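Ticket: Grasp-state classifier reports contact before closure on cloth pickup
Project: Gadell
Component: wrist-view policy, deformables
Opened by: Zulkifli Ismail
Status: Resolved, one follow-up open

Summary
Success rate on the cloth-from-basket task dropped after the June retrain. Rigid objects unaffected. The policy lifts early, with the fingers still open.

Steps to reproduce
Load the Virnmont checkpoint. Place the basket on carpet. Run the pickup task from the default start pose with the wrist view as the only image input. Fails on most attempts. Same behavior on the Wustdale machine, so not a calibration fault on one unit.

Log
09:40 Pulled 363 failed episodes. In nearly all of them the contact head crosses threshold while finger current is still flat. The classifier is calling contact from the image alone.

10:25 Checked timestamps between image and joint streams. Offset is within one control step. Ruled out.

11:10 Reviewed wrist views at the step where the contact flag flips. Typical case below. The black fingertips are at the upper part of the white cloth, and from this angle touching and hovering just above it look the same. The hand also hides the far corner of the basket, so there is little to judge height against. 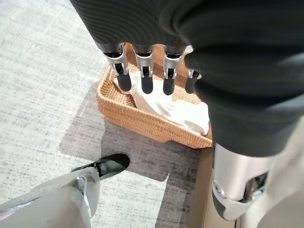

Cause
The June labels were generated from images only. Annotators marked contact wherever a fingertip overlapped the cloth in view. Of 1,086 relabeled frames, 758 kept the contact label once finger current was taken into account. The rest were near misses marked as contact. The earlier checkpoint used current-based labels and did not show the problem.

Fix
Relabeled with the current threshold used before June. Added joint current as a second input to the contact head. Lift is now gated on both — contact flag and a minimum closure angle. Image encoder weights left as they were.

Verification
Ran 40 trials on the patched checkpoint, same start pose. No early lifts. Remaining failures are slips after closure and belong in a separate ticket. Fu confirmed the rigid-object scores did not move.

Follow-up
Shadow on the carpet was suggested as a second factor. Masked it in replay and the contact output did not change. Not pursuing.
Open: the closure gate is a fixed value and may be too strict for thin fabric. Needs a sweep before merge to main.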